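1/13/21

Home, fed, boots off, and I'm writing this straight away before it all turns to mush in my head. I have been to see the robots! Well, robot arms. Thandeka got us both on the list for the open day at Vuvatis, and I've been looking forward to it since she rang, and it was even better than I'd let myself hope.

I'll start with the journey so I can complain and get it over with. The bus out to Hillthorpe is the 223, which goes round every estate in the county before it will consider going where you want. Thandeka had brought cheese rolls and we'd eaten them before the second roundabout. It was drizzling, the windows steamed up and we missed the stop, so we had to walk back along the main road past the tyre place with lorries throwing water at our ankles. I didn't mind a bit. I felt about nine years old and on a school trip.

Vuvatis is in the old Pretorius building, where they used to make blinds and awnings. I must have gone past it hundreds of times without knowing there was anybody in there. The name is still up on the side in faded letters. You sign in at a little hatch, get a sticky badge (mine came off on my scarf and is still there now) and then a woman called Lerato Nkuna comes to fetch you. She runs the kitchen side of things and did nearly all the talking today, and I could have listened to her for a week. She talks fast and waves her hands about, and if you ask her something she doesn't know she says "no idea, let's find out" and goes off to ask.

There were 13 of us in the group. A few students, a father with two girls in matching wellies, a retired couple who had come a long way and wanted everybody to know it, and a very serious man with a clipboard who wrote down the answers to other people's questions. We had a short talk first, with slides, in a room with no heating. I kept my coat on. The gist was that arms like these have been good for years at doing one thing over and over in a factory, where the part always turns up in the same spot. A kitchen is the opposite of that. Mugs get left anywhere, lids go on skew, the light changes when the sun comes round. So they've built kitchens to practise in, and they mess them up on purpose and let the arm have a go.

Then we went through to see it and I completely forgot about my feet.

I had pictured a laboratory, all white and humming. It was like walking into somebody's house! Wooden worktop, blinds at the window, the paint chipped on the cupboards just like ours. Washing-up things by the sink. Lerato said they'd had smart new units at first and everyone found them too tidy, so they went and got second-hand ones. The arm has a name, Skidura, which one of the engineers came up with and which nobody could tell me the meaning of. The girls in wellies just called it Skid, and by the end so did the rest of us.

It is a lovely thing to look at. Very smooth, very shiny, and it moves as if it's thinking. It doesn't jerk about like the ones in films. It comes down slowly, slows again right at the end, and you find yourself holding your breath. The job while we were watching was to take hold of a food box, one of those with the clips, and move it along the worktop. I know how that sounds. I've moved a thousand of those boxes and never given it a thought, and there I was with my hands clasped under my chin like somebody watching a penalty shoot-out.

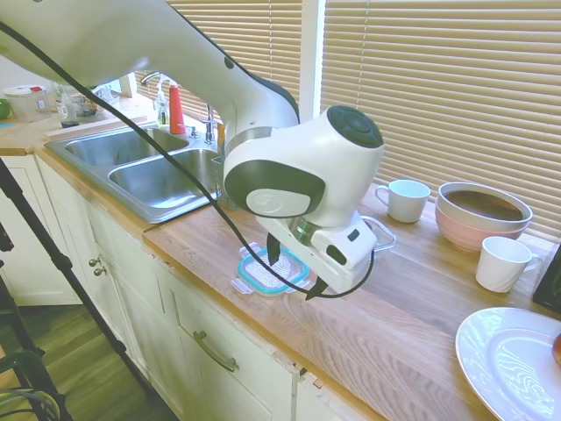 Skid over the box with the teal-edged lid, fingers just off the worktop. Mugs and bowls over by the window.

The first try it came down, closed its fingers, and got one corner. The box swung round and that was that. Everybody went "ohhh". Lerato was delighted, if anything. She said a miss teaches them more than a neat one, and she wrote something on her hand in biro. Back up it went, a pause, down again. The second time it got the box properly and slid it along and let go, and the whole room clapped, me loudest I should think. The smaller girl wanted to know if it could hear us clapping. It can't. She clapped again anyway, right up close to the rope, in case.

I asked whether it knows it's a box. Lerato thought about that for a bit and said it depends what I mean by know. It has learned from watching a great many goes at the same sort of thing, done by people steering the arm, and from all those it has picked up a feel for where the fingers want to be. They did 359 goes with food boxes before Christmas, she said, and she did a fair few of those herself and had a stiff neck to show for it. I liked that very much. All that cleverness, and underneath it is somebody with a stiff neck shifting a box from here to there.

The clipboard man asked about see-through lids and I'm so glad he did, it was the best answer of the day. Clear things are a nightmare, apparently. You and I look at a clear lid and see a lid. A camera may see whatever is underneath it, or a bright streak off the window, and the edge of the thing just melts away. A coloured rim helps. Steel sinks are bad too, being so shiny. I have been looking at everything in my own kitchen since I got in and thinking would Skid manage that? The big jug, no chance. The bread bin, easy. The cling film I can't manage myself.

After that we were allowed to try! One at a time, two minutes each, on a smaller arm in the next room, with a pair of handles you hold and squeeze. You move your hand and it moves its hand. I was terrible. I went in far too fast and knocked the sponge I was meant to be picking up clean on to the floor, and then I squeezed too soon and picked up a great big helping of nothing. What's odd is that you can't feel it. You keep waiting for the sponge to push back against your fingers and it never does, you have to do it all by eye. Second go I got it, and I yelped. Thandeka was irritatingly good. She put her sponge in the bowl first time, then took it out and put it in again, and the lad in charge asked if she'd done it before. She said no, but she ices cakes. He took that quite seriously and said steady hands were steady hands.

Tea afterwards, in paper cups, and a plate of shortbread which the retired couple got to well ahead of the rest of us. I had a proper chat with Lerato by the urn. I told her about Mum's hands, and how she can't do the clips on boxes any more and has taken to covering everything with a saucer. I wasn't after anything, it just came out. She didn't promise me a robot by next year, which I respected. She said it's a long way off being something you would leave alone in a house with your mother. Opening a stiff clip is much harder than moving the box, you need one hand to hold and one to pull, and they have hardly begun on that. But she did ask me all about the saucers, which sizes, and whether they slide off, and did Mum lift them by the rim or from the middle. Out came the biro again. I do hope she doesn't wash that hand before she's copied it all out.

Things I want to remember to look up: why some arms have more joints than others (seven came up, and I nodded as if I knew). What the difference is between steering it and teaching it, as I think I muddled those. And whether the library has anything on all this that isn't for children or for professors.

The bus home came straight away, of course, now that we didn't care. Thandeka fell asleep on my shoulder. I sat there picking my glove up off my knee with two fingers, very slowly, coming down from above, trying to work out when it is that I know I've got it. I think it's before I touch it. The woman across the aisle moved her bag to her other side.

They're having another day in March, and they hope to have it putting plates in a rack by then. I've put our names down, and Mum's as well, though I haven't told her yet. She'll say she can't be doing with it and then she'll want the seat at the front. I need to find out if there's a ramp. Also must ring Thandeka tomorrow about her umbrella, which I've got, and wash this scarf once I've peeled the badge off it.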